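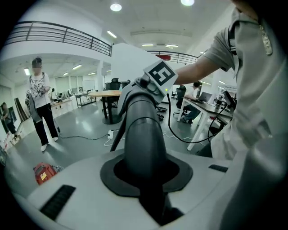 I've had the Prorkau countertop grain mill since December, and a few of you asked in the comments if it was worth the money. Short answer, yes, mostly. Longer answer below, with complaints.

I bake two or three times a week and I'd been buying whole wheat flour in those little bags that always taste a bit stale by the time you hit the bottom. My friend Mahlet Mamo has been milling her own for years and she kept handing me loaves until I gave in. She has the big Clistley mill, the one that weighs as much as a toddler, and I didn't have the counter space or the nerve.

So, the Prorkau. The hopper holds 700 grams of wheat berries, plenty for one large loaf with a bit left over for pancakes (my kids have figured this out and now expect pancakes every time they hear it running). You turn the dial on the side, flip the switch, pour in the grain and off it goes. Start the motor first! I did it the other way round on day one and it just sat there humming at me.

The flour is lovely. On the finest setting it's soft enough for sandwich bread, and I've even gotten away with a sponge cake. Hard red wheat, spelt and rye have all gone through without a fuss. Chickpeas were a different story – they jammed at the top and I had to fish them out with a chopstick. The manual says chickpeas are fine. I'm not trying it again.

Now the noise. It is LOUD. I can't have a phone call in the next room, and the dog leaves for the far end of the house. A full hopper on fine takes me 21 minutes, so I do it right after lunch and go fold laundry.

Cleaning is easy enough. There's a brush in the box, a cheap little thing that sheds bristles, so I swapped it for a pastry brush. The lid on the flour bin doesn't seal very well either, and you get a light dusting on everything nearby if you forget to push down the left side.

I paid 56 dollars for mine, refurbished, from Gebreyes, and shipping was free. It came with a scratch on the base and no measuring cup. At full price I'd have to think harder, and I'd probably look at a hand-crank one first.

Next up I'm trying Kamut in it, if the store ever gets it back in stock.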